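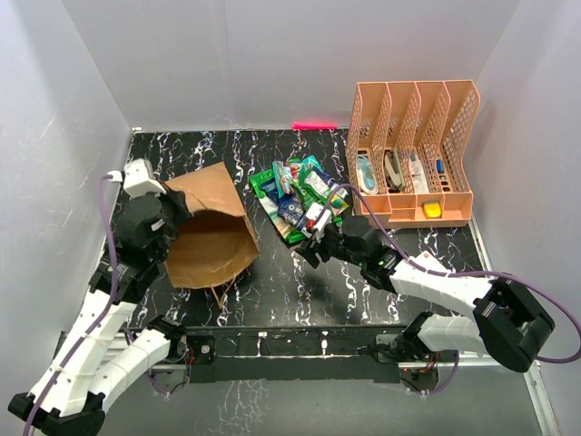

Snack packets and a brown paper bag with a twisted handle.

I have a thing about paper bags. There, I said it! Every December the snack table at our Skastell get-together turns into one big heap of wrappers and packets, and every December I end up being the one who bags it all up for people to take home. Last year we went through 31 bags (I still have paper cuts), so I figured I'd pass along what I've learned before the next round on 12/10/18.

First off, open the bag all the way before anything goes in. I used to skip this and then wonder why my chips were standing on end halfway down. If the top edge is already crumpled, lay the bag on its side and slide the first few packets in toward the bottom. Once they're in, stand it up and drop the rest in from above. It goes so much faster, especially if you're doing a whole row of them.

Flat things go first for me, so bars and thin packets, then anything puffy on top. I know the Radier Street crowd does it the other way around and swears by it, and we have agreed to disagree. Also, please don't carry a full bag by one handle. Those twisty paper ones are stronger than they look, but I've chased enough crackers across a parking lot, thank you very much.

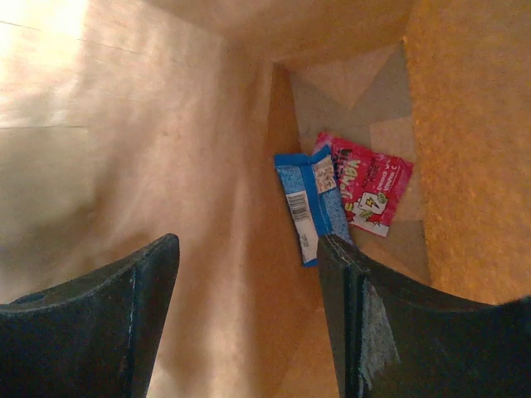

Can I use the same paper bag again next year?
Sure, as long as the bottom is still flat and the folds haven't started to split. Keep it somewhere dry, folded along its old creases, and don't stack anything heavy on it.

We're collecting clean bags in the bin by the Dafis room door, and any size is fine, handles or no handles. I'll be there early with 3 rolls of tape for the ones that need a little help. Bring snacks too, the pile can always be bigger!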